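Grallix Zavov Bill Counter and Sorter
Sold by Listemlow Cash Handling

In stock at Cheetham | Ships by ground only
Last checked Sun 29 June

Grallix calls the Zavov "bank-grade." We asked what grade that was and which banks, and got a brochure back. So take the phrase for what it's worth. What we can tell you is that it counts mixed bills, adds up the total, kicks out the ones it doesn't like, and does it faster than a tired person at closing time. For a credit union branch, a check-cashing counter or a busy store that makes its own deposits, that may be enough.

We carry it. We also talk a fair number of people out of it.

What it does
Drop a mixed stack in the hopper and the Zavov reads each bill, sends it to one of 3 pockets and shows the total by denomination. You can set it to sort by face, by direction or by condition. The condition sort is the weak part. Our tester, Valbona Kovačević, ran the same stack through it several times and got a different pile of "unfit" bills on most runs. The dollar total never moved, so the counting is sound. We just wouldn't let it decide what goes back to the Fed.

What the brochure says about counterfeits
It says the machine "stops fraud." It checks ultraviolet, magnetic and infrared marks, which is what most machines in this price range check, and it will catch a lazy fake. We don't know how it does with a good one, and we doubt the person who wrote the brochure knows either. Keep your staff trained. If your insurer gives you a discount for owning a detector, get that in writing before you buy ours.

Specifications
Weight: 21 lb
Pockets: 3, including reject
Noise at full speed: 70 dB (maker's figure, distance not stated)
Display: color touch screen
Printer: sold separately
Currency files: US dollar included, others by paid download
Power: standard wall outlet
Warranty: parts and labor, rollers and belts excluded

Read that last line again. Rollers and belts are what wears out. A warranty that leaves them off is mostly a warranty on the case. Ask us for the price of a roller kit at the same time you ask for the price of the machine, and add them together.

Software
The Grallix desktop program logs each count by user and exports a plain spreadsheet. It works. The cloud version costs a monthly fee and adds charts. We have yet to meet a head teller who wanted a chart of her drawer. There's talk of a link to the larger core banking systems in August, and we'll list it as a feature when we've seen it run.

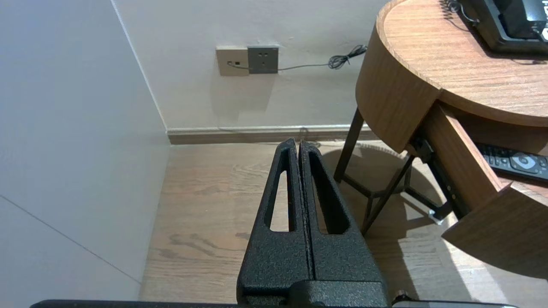
Where you put a counter matters more than most buyers expect, and Grallix gives the subject a single line in the manual. It wants a level, solid counter with room in front of the pockets for a hand. Think about the floor too. A wooden floor like the one in the photo can give a little underfoot, and a light table standing on it will pass that on to the machine. Carpet on concrete is quieter. If the only spot you have is on boards, use a heavy table and put a rubber mat under the feet. Keep the hopper out of direct sun as well, as strong light can upset the sensors and you'll spend the morning clearing false rejects.

Who should skip it
If your drawers are mostly ones and fives, buy a single-pocket counter and keep the difference. If you handle coin, this does nothing for you. If you were told it will replace a teller, ask whoever told you to stand next to it on a payday and clear the jams.

Returns
Unopened units come back for a full refund. Opened units carry a restocking charge, and yes, we know how that looks. A counter that has run a week of cash is full of dust and has to be stripped and cleaned before anyone else can use it.

Demo
Bring your own bills, the worst ones you have. Clean new notes make any machine look good. Borislav Yordanov runs the demo bench at the Cheetham store and will let you load it yourself. Call first, as the demo unit is sometimes out on loan.

Related items: roller and belt kit, receipt printer, dust cover, cleaning cards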